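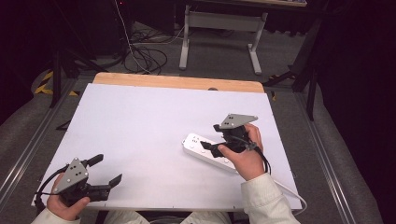 Offenlegung von Wahlkampfspenden auf kommunaler Ebene: Auswertung der Rechenschaftsberichte in Preltden

Projektbericht, Mai
Von Lies Verstraete

1. Fragestellung

Die Gemeinde Preltden verpflichtet Wählergruppen, nach jeder Ratswahl einen Bericht über Einnahmen und Ausgaben des Wahlkampfs einzureichen. Zuwendungen ab 700 Euro sind mit Namen und Wohnort des Zuwendenden auszuweisen, kleinere Beträge dürfen in einer Sammelposition erscheinen. Untersucht wurde, ob die Berichte in der vorliegenden Form einen Vergleich zwischen den Wählergruppen zulassen und wie häufig Beträge knapp unterhalb der Schwelle verbucht sind. Die Rechtmäßigkeit einzelner Zuwendungen war nicht Gegenstand der Arbeit.

2. Datengrundlage

Ausgewertet wurden die Berichte von vier Wählergruppen aus zwei Wahlperioden. Die Unterlagen liegen im Gemeindearchiv ausschließlich auf Papier vor und wurden manuell in eine Tabelle übertragen. Der Datensatz umfasst 843 Buchungszeilen mit den Feldern Datum, Betrag, Art der Zuwendung, Zuwendender und Verwendungszweck. Fehlte ein Feld im Original, blieb es leer; Ergänzungen aus anderen Quellen wurden nicht vorgenommen.

Sachleistungen bereiteten die größten Schwierigkeiten. Die Wählergruppe Tolel führt die Überlassung von Räumen und Fahrzeugen mit einem geschätzten Geldwert auf, die übrigen Gruppen nennen sie nur im Anhang oder gar nicht. Die Druckerei Dijkstra erscheint in mehreren Berichten zugleich als Auftragnehmer und als Spender, wobei der gewährte Nachlass einmal als Zuwendung und einmal als Rabatt verbucht ist. Solche Zeilen erhielten im Datensatz eine eigene Kennung. 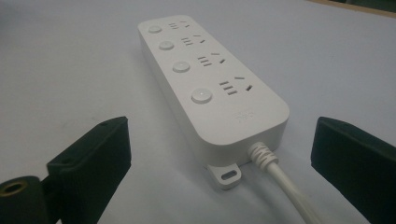

Abb. 2: Weiße Steckdosenleiste mit vier Tastern

3. Vorgehen

Die Beträge wurden zunächst nach Geld- und Sachzuwendungen getrennt und anschließend in Klassen gleicher Breite eingeteilt. Als auffällig galt eine Häufung in der Klasse unmittelbar unter der Ausweisungsschwelle, sofern die Nachbarklassen deutlich schwächer besetzt waren. Mehrere Zuwendungen derselben Person innerhalb eines Wahlkampfs wurden zusammengerechnet, soweit der Name lesbar und eindeutig war. Die Satzung der Gemeinde schreibt diese Zusammenrechnung nicht ausdrücklich vor — in der Nachbargemeinde Rerngate ist sie dagegen seit der letzten Neufassung Pflicht.

4. Ergebnisse

Eine Häufung unterhalb der Schwelle ist in beiden Wahlperioden erkennbar, in der jüngeren stärker. Sie verteilt sich ungleich: Bei Tolel fehlt sie fast vollständig, bei den anderen Gruppen tritt sie vor allem in den letzten Wochen vor der Wahl auf. Nach Zusammenrechnung der Teilbeträge überschreitet ein Teil der zuvor nicht ausgewiesenen Zuwendungen die Schwelle. Ein Vorsatz lässt sich daraus nicht ableiten, da Mitgliedsbeiträge und Spenden in einigen Berichten vermischt sind.

Ein Vergleich der Gesamtausgaben ist nur eingeschränkt möglich. Plakatkosten werden teils nach Auftragsdatum, teils nach Zahlungsdatum erfasst, sodass Rechnungen in den Folgebericht rutschen.
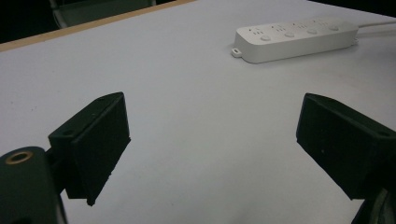
Charmaine Maluleke wandte zum Entwurf dieses Abschnitts ein, die Klassenbreite beeinflusse das Ergebnis stärker, als der Text erkennen lasse, und regte eine zweite Auswertung mit halbierter Klassenbreite an. Außerdem sei zu prüfen, ob runde Beträge nicht ohnehin häufiger vorkämen als andere.

Die zweite Auswertung wurde durchgeführt. Die Häufung bleibt bestehen, fällt in der älteren Wahlperiode aber schwächer aus. Der Einwand zu den runden Beträgen trifft teilweise zu und konnte mit dem vorhandenen Material nicht abschließend geklärt werden.

5. Offene Punkte

Für eine Fortsetzung wären die Berichte aus Rerngate einzubeziehen. Die dortige Verwaltung hat Einsicht zugesagt, eine Kopie der Unterlagen jedoch abgelehnt. Die Übertragungstabelle samt Kennungsliste ist dem Bericht als Anhang beigefügt.

Zuletzt aktualisiert: Mai
Kontakt | © Lies Verstraete | Nach oben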